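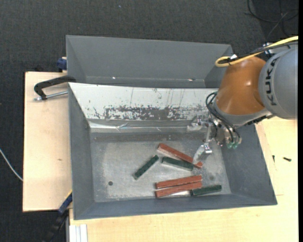

Handout 4, fig. 1. Picking bars out of a metal bin, with a second bin behind the first.

Planning a picking cell: what you buy besides the arm

By Manon Morin
August 7, 2023
6 min read

Last session we got as far as "management has said yes to a robot," and a few of you looked very relieved, as if the hard part was done. Sorry! This handout is the shopping part, and you'll need it for the worksheet Gordon Paquette is collecting at the end of the module.

Start with fig. 1 and put your thumb over the KUKA arm. Everything that's left is what I want you to budget for. Bins, clamps, hoses, cables, the gripper with its fingertips, the tables it all stands on. When I ask a class for a first draft budget I get one enormous line for the arm and one tiny line called "accessories," and then we spend the evening pulling that tiny line apart.

The gripper

Look at the bars on the bottom of the front bin. They lie at different angles, and two of the red ones are nearly side by side. So the question for your supplier is how much room the fingers need next to a part that has a neighbor. Ask it in writing, with a drawing of your own part attached. Mervin Campbell (some of you had him for the pneumatics unit) makes his students bring a real part to the supplier meeting, in a bag, and put it on the table. I've stolen that from him.

Fingertips wear out, so please list them as consumables and not as equipment. The quote we're using in class, from Lévesque, has replacement tips at $15 each and suggests we plan on 50 of them for the first year. That's $750, and it belongs in the operating budget, where your boss will see it again next year. And the year after that.

Air and cables

If your gripper runs on air, you need air. I know, I know. But check that the compressor you already own has capacity to spare at the busiest hour of the day, and find out who pays if it doesn't. Then hoses, fittings, and something to hold the cables where the arm can move without pulling on them. Look at the loop in the yellow cable, on top of the arm. Slack like that has to be in the length you order, so measure along the path the cable will really take and leave enough for the bend.

Bins and holding them still

The bins are gray metal, and the front one has plenty of scratches and worn patches. Used bins are fine by me, and they're a nice place to save money, but try your vision system on a worn bin before you sign anything. Shiny spots and scuffs can look like all sorts of things to a camera. The Cleltent trial agreement in your reading packet lets you send in your own bins for testing — use a clause like that if you can get one.

There are clamps on the left, too, at the place where the two bins meet. Clamps are cheap and quick to move, and I'd happily plan a whole trial period around them. For production you want proper fixtures, and a fixture is design time plus machining plus somebody to fit it. Put both in the plan, on separate lines, with separate dates.

The class numbers

We have two quotes for the same gripper package. Sirkach is at $3,805 with mounting plate and fittings included. Flilitz comes in lower on the first page, but the plate, the fittings and the delivery are all on page two, and together those add $968. Read page two! Kirsten Girard used to buy for a packaging plant and she reads quotes from the last page forward, which I've started doing myself.

Don't forget installation days, training for at least two people per shift, and the time your line runs slower while everyone gets used to things. I usually see that last one left out completely.

For the worksheet

Draw up a one-page budget for a cell that moves bars from one bin to another. Split it into buy once, buy every year, and pay people. Mark every figure you guessed with a G. Guesses are fine, I just want to see where they are. If you're comparing the two quotes, write out what each one includes before you write down a total.

Ashraful Samarakoon is running the spreadsheet help hour again this month, so take him your formulas. Bring me the questions about hoses.

Contact: Manon Morin, course office | © 2023 Manon Morin | Back to top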